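Paloma and I drove out to the Rirmont open day on Sunday with no plan beyond lunch, and stayed until they were stacking the chairs. I do love a place that lets you wander — and the tableware room kept me longest, all those soft greens and lavenders, plates and mugs I'd happily eat breakfast from for the rest of my life.
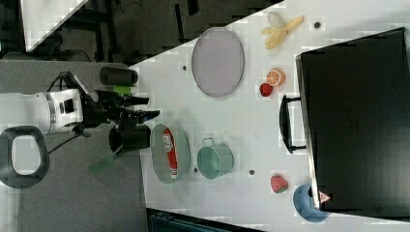 Paloma has a soft spot for play food, strawberries most of all, so we lingered there a good while too. Then it was coffee in the yard, a slice of plum cake each, and the slow road home past Wojcik with the windows down.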